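Packing Up the Kitchen for a Week at the Cabin

We rent the same little cabin in Nivdale every October, and by now I've got the food side of the trip down to a routine (mostly because I forgot the coffee filters one year and had to make do with a paper towel, which I don't recommend!). If you're heading somewhere with a rental kitchen this fall, maybe some of this will save you a trip to the store.

First, freeze dinner before you go. I make a big pot of chili and freeze it flat in zipper bags, 500 grams to a bag, and those bags are my ice packs for the drive. Two bags feed the four of us with cornbread. They stack like books in the cooler, and on arrival night I drop one in a pan of warm water while everybody argues over the bunks.

Second, bring your own knife. Rental knives are terrible, always. Mine rides in a cardboard sleeve I made from a cereal box and packing tape, and it's lasted me a good five trips.

Spices go in a weekly pill organizer. Salt, pepper, cumin, chili powder, garlic powder, cinnamon, and then whatever you like in the last one. Tape the lids down or you'll have cumin in your socks.

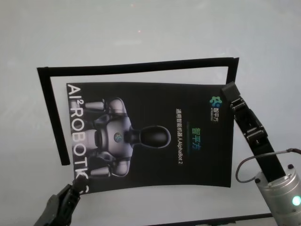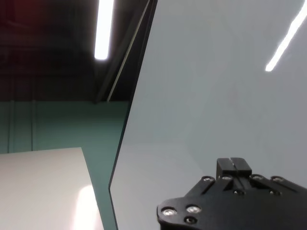 Now, the cooler. Chill it the night before with a couple of frozen water bottles inside, and in the morning pack it in backward order, so the stuff you need last is on the bottom. We stop for gas at the Cenex on the way up, some 80 miles from home, and I don't open the lid until then. Sandwiches go on the very top, wrapped in a dish towel that I need at the cabin anyway.

Before we leave home I also run the disposal with half a lemon, take the trash out and prop the dishwasher open a crack. It takes me 20 minutes and the house doesn't smell like a swamp when we get back. Oh, and clean out the crisper drawer! I left a bag of spinach in there once and I'm still not over it.

Last thing, I keep a list taped inside the cupboard door and add to it the minute I get home, while I'm still annoyed. This year's additions so far are a can opener that works and more dish soap.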